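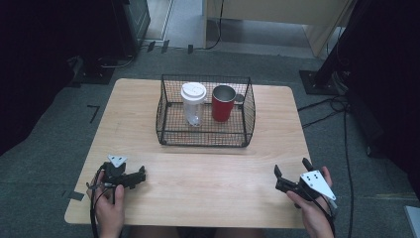

Photo: Lorne Kowalchuk

Household Waste and Recycling, Unit 2: Reuse Before Recycling

Read this before the Sat 1 October class. Bring your Unit 1 worksheet.

Last week we looked at where curbside bins go after pickup. In this unit we stay in the home. Reuse means an item serves again in the same form. Recycling breaks it down into raw material, and that takes energy, transport and sorting.

Terms to know: single-use, refill, return rate, contamination. Contamination is the one most people get wrong on the test - it covers food left in a container as well as the wrong kind of plastic.

The Northorpe survey reached 235 homes in June. Liesl Fankhauser will go over the results in class, including the questions on drink containers.

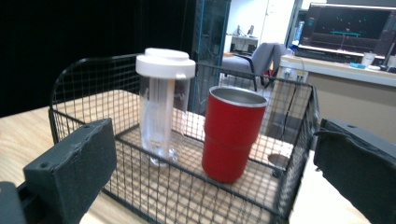 Fig. 2. Clear plastic container with white lid, in a wire mesh basket.

Homework: keep a log of every container you throw out for one week. Note the material, the size and whether it had a lid. Write up your results in no more than 500 words.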